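Plena Rapid Test for Leptospirosis: A Skeptical Look After One Rainy Season

The makers of the Plena cassette promise an answer at the bedside in 20 minutes. We have heard that kind of promise before. Leptospirosis looks like dengue, like flu, like half the fevers that walk into a district clinic in June, and any strip that claims to sort them out deserves a hard stare.

Our clinic in Milldale used the kit on 206 patients with fever and sent a second tube from each to the reference lab for paired testing. Hollmann, the distributor, sold us the boxes at list price and had no say in what follows.

First, the good part. The cassette is easy to run. A drop of serum, 3 drops of buffer, a timer. New staff got it right on the first morning. The lines are dark enough to read under poor light, and the pouches survived a storeroom with no air conditioning.

Now the trouble. The kit looks for IgM, and IgM takes its time. In patients who came in before day 6 of illness, the strip missed far too many cases that the lab later confirmed. Those are the very patients for whom an early answer would matter. The leaflet mentions this in small type on the back page, under storage advice, where I doubt many buyers will look.

Faint lines are the other problem. Two readers often disagreed, and the leaflet says any line counts as positive. I don't believe it. Several of our faint positives had no rise in titer on the second sample, and a few had likely just met the bacteria in some earlier flood.
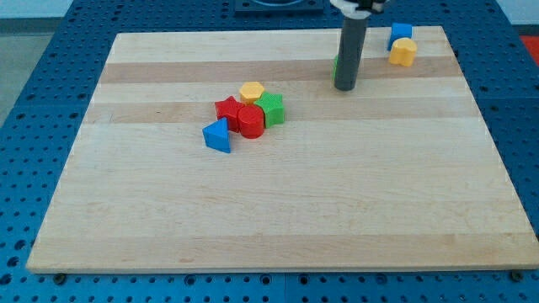
Cukura wrote back after seeing a draft of this review that I was being too hard on it, that a late positive still has value for outbreak counts, and that no clinic should be holding back doxycycline over a negative strip anyway. Fair enough on the counts. But the box says "guides treatment" on the front, and a test that should be ignored in the first days of fever guides very little.

We will use up the cartons we have, for patients past the first week. I won't reorder until the company publishes its results by day of illness.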